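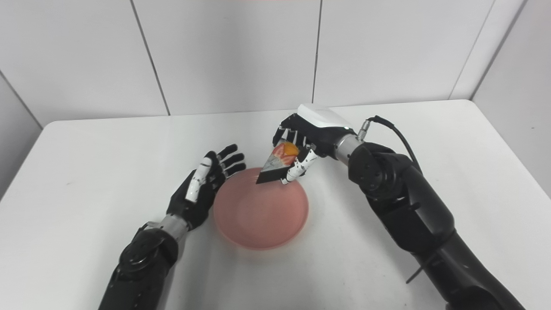

Fig. 1. Pink plate on the white table.

May, glaze notebook, 14:20

Matt pink trials, continued from the last page. Base is the Kolev white earthenware, biscuit fired to 1000. Three glazes on test: the old Grurnov matt, the Grurnov matt with extra china clay, and the Vustus satin as a control. Tiles first, then small bowls if the tiles are any good.

Grurnov matt, as supplied: even colour, slight pinholing on the thicker dip. Pinholes sit mostly along the lower edge where the glaze pooled. Cutlery marks badly. A steel spoon drawn across the face leaves a grey line that does not wash off with soap. Comes away with cream cleaner and effort.

Grurnov plus clay: drier surface, colour shifts towards orange. Fewer pinholes. Marks worse than the first. Crawled on 3 tiles, all from the batch that was handled before dipping, so dust or grease is the likely cause. Repeat with sponged tiles before blaming the clay.

Vustus satin: no marking, no crawling, but too shiny for what we want, and the pink goes thin on the rims.

Lemon test: slice left on each glaze overnight under a cup. Old matt shows a pale ring. Clay version the same, fainter. Satin unchanged. Neither matt should go on anything meant for food until this is sorted.

Kiln: Zolard, middle shelf, soak of 8 minutes at top. Cone on the bottom shelf was barely bent, cone on the middle was right. Bottom shelf has been running cool since the element was changed. Do not put tests there. Log the cones for both shelves from now on.

Next: blend old matt and satin in equal parts by dry weight, sieve twice, dip for 3 seconds. Slower cooling on one firing only, to see whether the matt comes from the cooling or from the recipe. Keep back a jar of each unmixed glaze, labelled with the water added. The last jar had no label and had to go in the reclaim bucket.

Pink stain is low. One more batch left in the tub.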